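Hello again from the big room at Indari! I've spent most of this month in there, and July light through that tall glass is a real treat (bring sunglasses if you stop by in the afternoon).
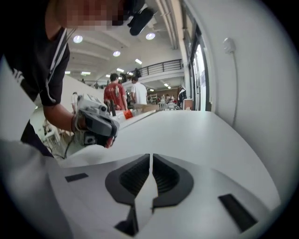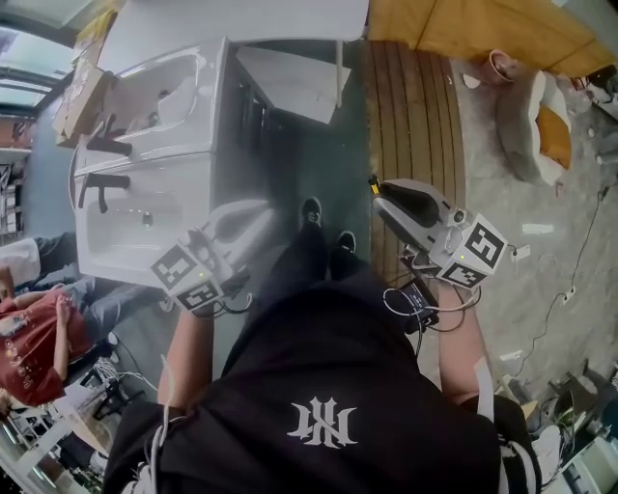
I'm still going back and forth on the bathroom corner. I love a double vanity with black faucets, but the yellow cushions have stolen my heart and now I want everything yellow! Got a color opinion? Drop it in the Drorkden inbox before the 17th, please.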